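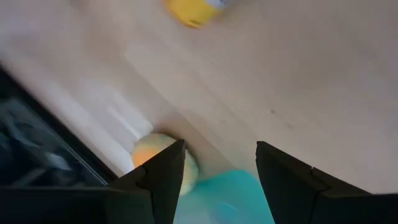 Orange, yellow and white plush.

May 14, 2026
Melter no. 2, temperature offset and streaking in colored coating
Entry by S. Kpodo, with notes from Lucian Lazăr where marked LL

Continues from the January entry on the same unit. Open item from then: the McAlister melter holds a stable reading on its own display, but the coating leaving the outlet behaves as if it were colder. Lucian re-seated the probe in January and the item was left as "watch." The streaks came back on Monday in batch 1138, pale green bars for Zulel, so it is reopened.

Symptom. Fine lines of darker green on the underside of the bars, parallel to the pour direction, plus a dull patch near the gate end of each mold. Top surface acceptable. Bars from the first third of the tank are clean. Lines begin in the middle third and get worse toward the end of the pour. Snap is normal throughout. No gray film on any bar kept at room conditions.

Material is the Muvia white compound coating, palm kernel base, no tempering step. Set point 43 °C. Color goes in as an oil dispersion, pre-mixed in a small portion of melted coating and then returned to the tank under the paddle. Same lot of coating as the previous two orders, neither of which streaked, but both of those were uncolored and a streak would not have shown.

Possible causes, as listed at the start of the day:

1. Color not fully dispersed in the pre-mix.
2. Cold zone in the tank, coating thickening at the wall and releasing late.
3. Moisture pickup.
4. Outlet valve colder than tank.
5. Mold temperature.

Moisture (3) was set aside early. The viscosity of a sample from the tank lid area matched a fresh melt from an unopened bag, within what the flow cup can resolve. A wet coating would have been far off. The cup is a crude instrument and I would not use it to argue about small differences, but water is not a small difference in this material.

Mold temperature (5) also set aside for now. Molds had been on the rack beside the melter since the previous evening, all on the same shelf. It could explain the dull patch. It does not explain lines that start a third of the way through the tank.

Pre-mix check

Old method: spatula in a steel cup, by hand, until it looks even. New method tried this morning: stick blender, head fully under the surface, short bursts. The bench blender runs at 3000 rpm on its low setting and has no lower one. At full immersion it pulls little air. Tilted even slightly it pulls a lot, and the first attempt had to stand on the warm plate until the foam went down.

Drawdowns on white card, old method next to new method, same color load. Old method shows specks under the loupe, scattered, each with a short tail in the draw direction. New method shows very few. So the hand-stirred pre-mix is poor and should be dropped whatever else is found. But the specks are in the pre-mix from the start, and if they were the whole answer the first bars out of the tank would be streaked too.

LL: specks could settle. Paddle is slow and sits high. Heavier clumps go to the bottom, and the outlet is at the bottom, so I would expect the first bars to be the worst, which is the reverse of what we have. Unless the outlet draws from above the sediment until the level drops. Worth a look with the tank empty.
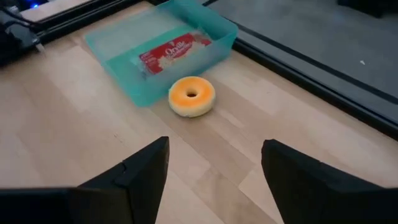
The tank was emptied to check Lucian's point. The liner is 304 stainless, welded dish bottom, outlet slightly off center. There is a low ring around the outlet where the fitting stands proud of the dish. Coating will sit behind that ring until the level is nearly at the bottom and the last of it is scraped down by hand. We do scrape it down by hand. So his version is possible for the final part of the pour, though it does not account for the middle third.

Residue behind the ring was dark green and slightly gritty between the fingers. Kept a sample in a capped jar, labeled, shelf above the balance. The grit softened completely on the warm plate, so at least part of it is hard fat and not pigment. I take this as the first direct evidence of a cold spot.

Temperature survey

Refilled with uncolored coating to the normal working level, paddle on, lid closed, left to settle for an hour after the display reached set point. Readings by the Kakard handheld with the long immersion probe, ice point checked before and after, no shift between the two checks. Procedure was to hold the probe in place until the last digit stopped moving, then write down the value, then move.

Center, mid depth: agrees with the display.
Center, near surface: slightly below the display with the lid open, recovers when it is closed.
Wall, heater side, mid depth: slightly above.
Wall, valve side, mid depth: below, clearly.
Bottom, behind the outlet ring: lowest of the set.
Inside the outlet, valve open, coating flowing: starts low, climbs as the flow continues.

The controller probe is on the heater side. Re-seating it in January improved its contact with the liner, and the most likely effect of that was to make it read the heater side more faithfully, which would cut the heater earlier and leave the valve side colder than before. I had written it up as a fix. It may have made things worse. The January entry has been annotated to point here.

Repeated the survey at one third level, simulating late pour. The paddle only just touches the surface at that level. Circulation between the heater side and the valve side is close to nothing. The gap between the two walls opened up further, and a soft skin formed on the valve side, which could be lifted with the probe tip. Skin of this kind coming loose in a colored batch would carry less color than the bulk, or more, depending on when it formed relative to the color addition. Darker lines suggest the second case, or that skin is dragging specks along with it. Not resolved.

The timing does fit. Full tank, good circulation, clean bars. As the level drops, the paddle loses the coating, the valve side cools, skin forms, lines appear.

Trial with insulation

Wrapped the valve body and the lower valve-side wall with the silicone blanket from the enrobing line, unpowered, only as insulation. The survey at one third level improved at the wall. Behind the ring there was hardly any change. Heat is leaving through the valve body and its bracket, which bolts directly to the frame with no spacer. A fiber washer set under the bracket would be cheap and reversible. Lucian has the bolt size.

Trial with color

Small batch, green, blender pre-mix, blanket on, poured to empty in one run. Paddle left at the standard height.

Result: first two thirds clean on both faces. Last third has faint lines, visible at a low angle to the lamp and hard to see straight on. Dull patch at the gate end unchanged. I would pass these bars for an internal sample and not for the customer.
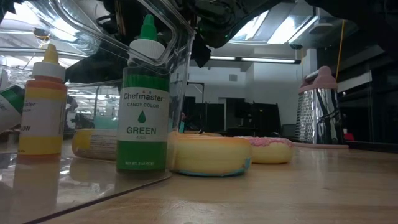

Chefmaster candy color, green, 2 oz. Yellow bottle to its left.

A second pour with a hand-stirred pre-mix and the blanket on would separate the two effects properly. There was not enough coating left from the open bag and I did not want to bring in a second lot halfway through a comparison. To be done next.

Dull patch

Looked at this separately at the end of the day. It follows the mold and not the tank. Turning a mold end for end on the rack moved the patch to the other end of the bar. The rack stands with one side toward the cold room door and the molds at that end are cooler to the touch, although I did not get a surface reading worth recording. The immersion probe is no use on polycarbonate and the infrared unit gives a different answer with every angle. Moved the rack to the opposite wall. If the patch goes away on the next run I will close this part without further measurement.

LL: the cold room door seal is also worn at the lower hinge corner. Separate job, but it is the same draft.

Notes on the standing procedure

The procedure says "heat to set point and hold until uniform." There is no way to tell uniform from the display. Proposed wording: hold for one hour after set point with the lid closed and paddle running, then check valve side wall with the handheld before adding color. Add color only if the wall reading is within the limit. The limit itself to be fixed once the washer is in, because any number chosen now would be tuned to a fault.

Also proposed: stop pouring at one third level, top up with melted coating of the same color, and let it circulate before going on. This costs time on small orders. The alternative is a lower paddle. There is a second set of holes in the paddle shaft, and the blade would clear the outlet ring by a small margin if the shaft runs true. It does not run quite true. Lucian wants to check the runout before anyone drills or moves anything, and I agree.

Raising the set point was discussed and rejected. It would bring the valve side up and put the heater side too high for long holds, and the lemon flavor in the Zulel recipe already fades by the end of a shift.

Carry forward

Fiber washer under the valve bracket, LL.
Shaft runout, LL.
Hand-stirred pre-mix with blanket on, SK, needs a fresh bag and an uncolored control from it.
Rack position, look at gate ends on the next run.
Zulel order on hold. Uncolored orders can go through unit 2 as normal, full tank only.
Blanket has to go back to the enrobing line before the Monday start.

Jar of residue still on the shelf above the balance. Please leave it there until the washer has been tested.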